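Office Furniture > Meeting Tables > Gevar Long Table

Gevar Long Table

2 min read

We've carried the Gevar since March and it has quickly become the table we point people to first. It's a long, light wooden meeting table, and it makes a room feel friendlier the moment it goes in. People sit down at it and stay!

The top is 900 mm deep, so two people can face each other with papers open and still have space down the middle for drinks. Rovside, who build it for us, finish the surface with a hard oil that you can touch up yourself – a soft cloth, a little oil, and leave it overnight. Coasters are still a good idea, especially for anything cold.

We love it for rooms that do more than one job. Lay out your booklets and brochures along the far end, keep the near end for talking, and you don't have to clear up every time somebody drops in. Mesh task chairs tuck in nicely along the sides, and so do padded visitor chairs if you like a softer look. The pale wood is lovely over a dark or blue carpet, and it gets along well with open shelving in a similar tone (our Bolteden range is a close match).

The Gevar is $1390, with the legs packed separately. Two people can put it together with the hex key in the box. It holds up to 100 kg spread evenly over the top. If your doorway or stairs are tight, measure first and send us the numbers – the top ships in one piece. Delivery from our Gough warehouse is included, and we'll take the packaging away if you ask when you order.

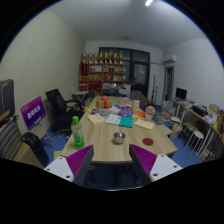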